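Cut Flowers on a Desk or Work Table: Keeping the Water and the Surface Clean

Most damage to a white tabletop under a vase comes from a damp ring left in place for days. Fill the vase at the sink, dry the base, and set it down on a dry surface.

A slim vase holds little water and needs topping up daily. Strip any leaf that would sit below the waterline. Recut each stem by 2 cm, at an angle, every second day. If the vase has been used before, rinse it with a weak bleach solution — 2 ml in 1000 ml of water — and then with plain water. Never combine bleach with vinegar or any other cleaner. 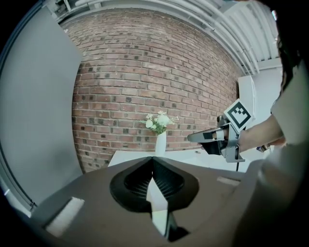
White flowers in a slim vase, brick wall behind.

Unsealed brick sheds grit. Leave a small gap between the wall and the back edge of the desk, and vacuum the gap with a brush nozzle. Wet wiping pushes the dust into the mortar joints.

Cables should be off the floor before any cleaning under the desk. Unplug equipment, lift the cables onto a chair, and sweep from the wall outward. On a glossy floor use a well-wrung microfiber pad; excess water leaves streaks. Wipe drawer fronts last, working around the handles with a cotton swab.
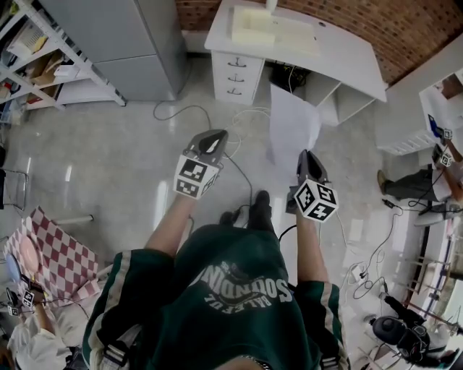 Ratih Teoh writes: For marks on a white top I use baking soda paste on a damp cloth, light pressure, then a clean wipe. Test it under the edge first — it dulled the finish on my old desk. And about 200 ml is plenty for a narrow vase, so it doesn't spill when the desk gets bumped.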